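Bumia Worktable
By Broketau
$810, ships flat in two boxes

We have wanted to make a big, plain, all-day table for years, and the Bumia is it! It started as a table for our own shop (we kept stealing the old one from each other for packing, drawing and lunch), and people who came by to pick up shelving kept asking if they could buy it. So now you can.

The Bumia is a worktable first. Spread out a quilt on it, cut wallpaper on it, sort a whole season of seed packets, let the kids do a 1,000-piece puzzle and leave it there for a month. It will also do perfectly well as a dining table if you like to see your supper on something simple.

The top

Smooth, matte and easy to wipe. We tried a glossy finish early on and went off it fast, as every window in the room showed up in it and it was hard on the eyes by late afternoon. The matte finish is much calmer. Coffee, washable marker and most craft glue come up with warm water and a soft cloth. Turmeric is another story, so get to it quickly. Use a trivet under hot pots and a mat under blades.

Edges are lightly rounded all the way along, and your forearms will thank you if you sit at it to sew or write.

Colors: white, oat, slate. White is what we have in our own shop, and it's lovely for anyone matching thread or paint, because it doesn't throw a tint onto what you're looking at.

The legs

The leg frame is powder-coated steel, made for us by Zavalari, and it has three height settings: sitting, counter and standing. You change the height with the hex key in the box. Do it with a friend, please! The finished table weighs 112 pounds, and that weight is a big part of why it feels so good to lean on. Leveling feet are included and they work on old floors. Ours slopes almost an inch toward the door and the table sits dead flat.

Putting it together

Eight bolts hold the top to the frame. Lay the top face down on a blanket, set the frame on it, start all of the bolts by hand, then tighten. If you tighten one fully before the others are in, the last couple won't line up and you'll be backing things out again (ask us how we know). Allow an hour, less if you skip the argument over which end goes toward the wall.

Goes well with

Tanasarn stool, fixed height, fits the counter setting
Tanasarn under-shelf, clips to the frame, no drilling
Clamp-on lamp bracket, left or right side

Shipping and returns

White and oat are in stock. Slate is back in August, and you can reserve one now without paying until it leaves us. Delivery is to your front door; room delivery can be added at checkout where the carrier offers it. Keep the corner protectors until you're sure about the color, as we need them on any table that comes back.

Replacement feet, bolts and touch-up paint are always available. Send us a note with your order number and we'll get them in the mail.
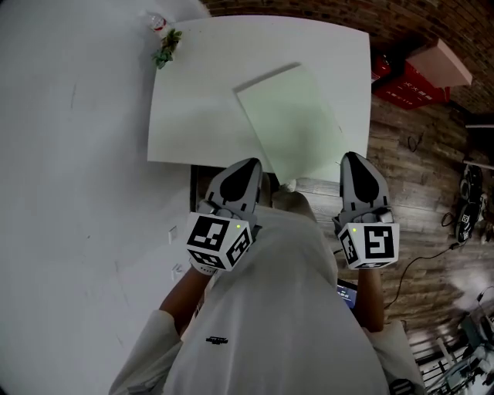
White top, from overhead.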